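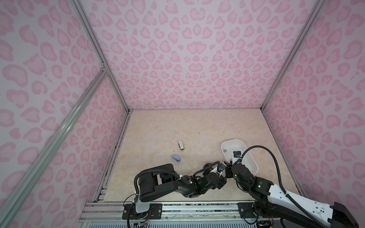
Sorting Small Desk Items: Project Report

Group members: Ginevra Gentile, Tomos Kemeys, Banafsheh Mazandarani
Supervisor: Nektarios Konstantinidis

1. Background

Our project looked at how people put away small items at a shared desk. At the Rakholm study rooms, staplers, clips and rubbers are left out at the end of most days, and the next person has to clear a space before starting work. We wanted to know if one open tray would be used more than a drawer with dividers.

2. Materials

We used a white oval tray with rounded ends. It is shallow, so anything inside can be seen from a chair. The surface under it had a beige marble pattern with faint tan veining, which made cream items harder to spot than blue ones. We had not thought about this when we chose the surface, and Tomos would pick a plain dark one next time.

3. Method

We ran the test at 5 desks over 18 days in June. Half of each day was with the tray and half with the drawer. At closing time one of us wrote down where each item had been left: in the tray or drawer, on the desk, or missing. This gave us 400 entries.

4. Results

Of these, 232 were marked as put away. The tray did better than the drawer at every desk except the one by the door. People often set items down beside the tray and left them there, mostly on the left. Light blue items were returned more often than pale ones.

5. Problems

Two pages of the June log were filled in by different people using different rules for "beside the tray". Banafsheh went through them again and we kept her version. We also did not record who was left-handed, so we cannot say much about which side the tray should go on.

6. Further work

Hooman Naseri has offered us his office at Ikport for a second test. We would turn the tray at an angle to the chair for half of it and keep it straight for the rest.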